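Kitchen tips from the Cilirberg open day

Posted Wednesday, March 22, 2023

Quick one tonight, feet hurt. Went to the open day in Nondport to see the robot arms, came home with a page of notes on clearing a table. Not what I expected. Writing it up before I lose teh paper.

Tip 1. Spread things out before you sort. Their table had dishes and play food all over it, gaps between. Easier to grab one thing without knocking the next. I always stack first. Wrong way round.
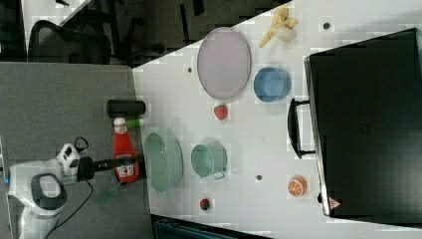

Same goes for the drainer at home. Big plates down first, then bowls, cups last. Cups tip. Mine do anyway.

Tip 2. Soft stuff is harder than hard stuff. Asked one of the Gresto people and they said cloth and felt give the most trouble, slides or folds. So for dish towels: pick up from the middle, not the corner. Tried it, works.

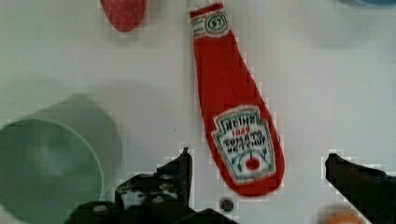

Soft ketchup bottle on the white table, gripper close by.

Tip 3. Tall bottles lying down in the fridge door drawer, caps all facing the same way. Saves the hunting. Ketchup, mustard, whatever. Wipe the cap first or you'll be sorry.

Tip 4. One place per thing. Put a strip of tape on the shelf if the family wont listen.

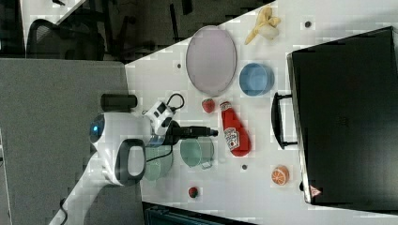
Yu wrote in to say tape leaves gunk on painted shelves, and a dab of cooking oil left on for 8 minutes takes it off. Good one, adding it to the list.

Tip 5. Slow down on the grip. Wet glass, anything thin: two sides, low pressure, lift straight up. The demo lady kept repeating that.

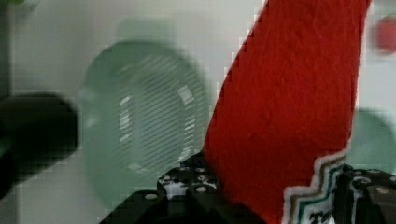 Red felt held between the fingers, striped zigzag trim at the bottom.

Parking was 216 steps from the door, bring flat shoes. Next one is in January, I think, check with them. More on drawer liners when I get to it.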